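Open Day at the Clarkia Works, Flulcombe

We nearly skipped it. The rain was coming sideways on the drive over, the heater in the car had given up, and my sister kept asking who goes to look at hand tools on a holiday weekend. Well, plenty of people do! The parking lot at Clarkia was full by ten and a man in a yellow coat waved us onto the grass.

The open day was Saturday, November 30, 2024, and tickets were 6 dollars, which got you a hot drink, a paper map and as long as you liked in the building. Clarkia makes and repairs small gripping and cutting instruments: pliers, snips, clamps, tweezers, the sort of thing that lives in a jeweler's drawer or a model maker's roll. I own two pairs of their old snips, so I was already a fan, and I came home a bigger one.

You start in the forge room, which is the loud part. It was only half running for visitors, but even so you feel the hammer in your shoes. Then through a heavy curtain and into grinding, where the smell is wet stone and oil, and everyone has a stool at a slightly different height. I could have stayed there all morning. One woman was bringing a pair of jaws together on a strip of cigarette paper, tugging it, looking, taking off a whisper of metal, and tugging again. She let my sister try the tug. If the paper slides at the tip but holds at the back, the jaws go back on the stone.

After grinding comes the inspection room, and I hadn't expected to love it the most. It's quiet and very clean, and it has the best light in the building. They are fussy about outlines there. A good jaw should run down to its tip in one easy line, with the end left blunt and rounded on the patterns meant for holding, and any flat spot or wobble jumps out as soon as you put something pale behind it.
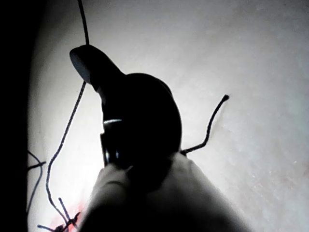
Too blunt for stringing beads, according to Wissam Kassab, who would want the tip taken down a good deal further before using a pair like that on fine wire. The answer from the bench was that a finer tip bends the first time you lean on it, and that most of what comes back for repair has been leaned on. This went back and forth very happily for a while, and I learned more from it than from the map.

Past inspection there is a long corridor with the old pattern boards on the walls. The Kuster board is the one to stop at. Kuster was a rival shop across the river, and when it closed, Clarkia took on the patterns and kept the numbering, so there is a No. 80 and a No. 100 in the current list and nothing at all between them. I asked why and got a shrug. The No. 108 is a lovely thing with long handles and a tiny nose, and it's made in one batch a year, in June.

The repair counter was open too, and you could bring your own. I had my older snips in my pocket (of course I did) and they were taken apart in front of me, cleaned, given a new spring and handed back in less time than it took my sister to finish her tea. They wouldn't let me pay for the spring.

Food was by Najjar, the bakery from the bottom of the hill, working out of the loading bay. Get the cheese pastry with the black seeds on top. The soup had run out by one o'clock, so eat first if you're going with hungry people.

A few practical things. Closed shoes are a must and they do turn people away at the forge door. The upstairs drawing office is stairs only. Strollers are fine everywhere else, though the corridor gets tight when a tour comes through. The shop sells seconds from a wooden tray near the exit, and I bought a pair of flat-nose pliers with a scratch on one handle that I still haven't managed to find again.

They plan to open the doors again in June, when the 108s are on the benches. My sister has already asked me to get her a ticket.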